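Gente, preciso falar de sopa azeda de centeio. Passei o inverno inteiro nisso e agora vocês vão ter que me aguentar. Segue o fio 🧵

1/ Tudo começou em novembro, quando peguei um caderno de receitas emprestado do Illia Levchenko, meu colega de turma no curso de panificação. O caderno era da avó dele e tinha uma página inteira só sobre fermentar farinha de centeio com água para fazer caldo. CALDO. Eu só conhecia centeio no pão!

2/ Para quem nunca ouviu falar: é parente do żurek polonês. Você mistura farinha de centeio integral com água, joga uns dentes de alho, uma folha de louro, uns grãos de pimenta-da-jamaica, cobre com um pano e espera. Fica um líquido turvo, ácido, com um cheiro que lembra iogurte e casca de pão. Eu fiquei apaixonada no primeiro gole.

3/ O primeiro vidro eu perdi. Deixei perto do forno, esquentou demais e criou um mofo peludo cor-de-rosa na superfície. Foi tudo pro lixo, sem dó. Mofo colorido não se negocia, tá? Não é pra tirar com a colher e seguir a vida.

4/ O segundo deu certo. Três colheres bem cheias de farinha, meio litro de água filtrada que já foi fervida e esfriou, e eu mexia de manhã e à noite. No quinto dia já estava ácido na medida. A farinha desce pro fundo e em cima fica um líquido mais claro — é normal, é só mexer de novo.

5/ Sobre a farinha: testei duas. A de mercado, peneirada fininha, fermentou devagar e ficou meio sem graça. Aí achei a do moinho Emau, moída em pedra, bem grossa, com pedacinho de casca, e a diferença foi ENORME. Borbulhou já no segundo dia. Não estou ganhando nada com isso, comprei com o meu dinheirinho na feira.

6/ A sopa em si é bem simples. Refogo cebola e linguiça defumada, junto batata em cubos e água, deixo cozinhar até a batata ficar macia. Aí entra o fermentado, bem mexido, aos poucos, sempre provando. Manjerona seca esfregada na mão, sem economizar. Raiz-forte se tiver (eu uso a de vidrinho mesmo).

7/ Ovo cozido por cima. Não pulem o ovo!!

8/ Me perguntaram na outra rede se dá pra fazer sem carne. Dá sim, e fica muito bom. Faço com cogumelo seco hidratado e uso a água do molho no caldo, coada num pano pra tirar a areiazinha. Um tiquinho de páprica defumada ajuda a lembrar a linguiça. Minha irmã é vegetariana e repetiu duas vezes.

9/ Outra pergunta: "mas não fica azedo demais?" Depende de vocês. Com cinco dias é suave, com uma semana já morde a língua. Se passar do ponto, creme de leite fresco no final resolve. Mas desliguem o fogo antes, senão talha. Sim, eu sei disso por experiência própria.

10/ Fiz um jantar na Páscoa e servi pra 14 pessoas, quase todas provando pela primeira vez. Estava morrendo de medo. Meu tio, que reclama até de arroz com ervilha, raspou o prato com pão e perguntou se tinha mais. Considero isso a minha formatura.

11/ Aliás, o pão. Tem gente que serve a sopa dentro dele, com o miolo tirado, e eu sou totalmente a favor. Precisa ser um pão de casca bem grossa, de preferência da véspera. O Illia passa dez minutos no forno depois de tirar o miolo, e assim demora muito mais pra amolecer. Copiei e não largo mais.

12/ O miolo que sobra vira farinha de rosca, ou cubinhos torrados na manteiga com alho. Os cubinhos nunca chegam até a mesa aqui em casa. Vão sumindo da assadeira, um mistério.
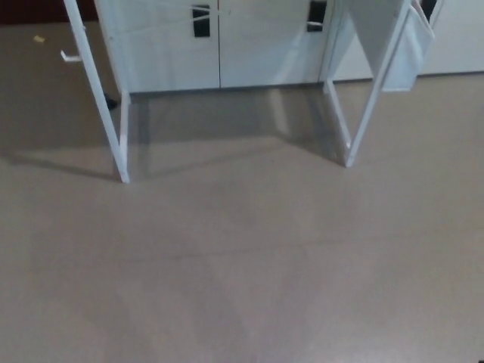

13/ Voltando ao fermentado, que é onde todo mundo se enrola: usem vidro de boca larga e deixem um bom espaço livre em cima. O meu transbordou numa madrugada e centeio seco gruda feito cimento. Ponham um prato embaixo e durmam em paz.

14/ Pronto o azedo, vai pra geladeira com tampa. O meu guardei 17 dias e continuava ótimo, só um pouco mais forte. Separo sempre umas duas colheres do fundo pra começar o próximo vidro — com essa isca o novo fica pronto bem mais rápido, em dois ou três dias.

15/ E ele serve pra outras coisas! Um gole na massa de panqueca fica uma delícia. Também já usei pra marinar frango de um dia pro outro e pra dar acidez num repolho refogado. O próximo teste é num bolo de mel, depois conto se prestou.

16/ Quem quiser ler mais: tem um livrinho chamado Hollenstein, com receitas de fermentação de cereal recolhidas em casa de família. Peguei na biblioteca. É meio seco de ler, mas o capítulo da aveia me deixou cheia de ideias (sim, também se faz com aveia, e sim, já tem um vidro aqui em andamento, no dia 3).

17/ Se alguém fizer, me manda foto, por favor! Quero ver as bolhas, quero saber que farinha usaram, quero saber se a família torceu o nariz. Vou respondendo as dúvidas aqui embaixo conforme der, agora vou lá mexer a aveia.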